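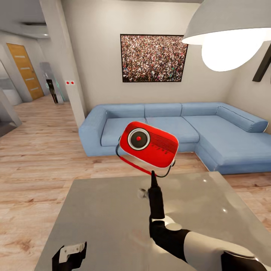

Keep the local stations local

So Tunenton is losing its breakfast show. Decided in March, announced at 6 in the morning when most of us were still looking for socks. From now on we get the same programme as everyone else in the region, read out from a studio 60 miles away by someone who says McAlister Road wrong. Twice last week. It's Mac-allister. Ask anybody.

I know the argument. Costs money, people stream things now, young ones don't own a radio. Fine. My daughter doesn't. But she knew the school was shut in the floods before I did, and where did her mate's mum hear it? Off the kitchen radio. Power was out, phone mast was out, batteries were fine.

A petition went round, 1216 names, not bad for a town this size. The owners, Cliser, sent back 2 paragraphs. Something about "listening journeys". I read it three times and still coudn't tell you what it meant.

What gets me is the small stuff. Lost dogs. Whether the Rotunen bridge is open. The old boy who rang in every spring about his beans. None of that is going on a regional show, why would it, who in the next county cares about beans. Then in five years they'll say nobody rings in any more so there's no demand.

And no, a Facebook group isn't the same. Half of it is rows about parking and you have to go looking. Radio's just on. You're doing the toast and you hear it.

I'd pay a bit. A few quid a year on the council tax, seperate line so we can see where it goes. Let the town run a morning hour off a spare room and a decent mic. Other places manage it. Write to the council anyway, I have.

Darcy Tawhiri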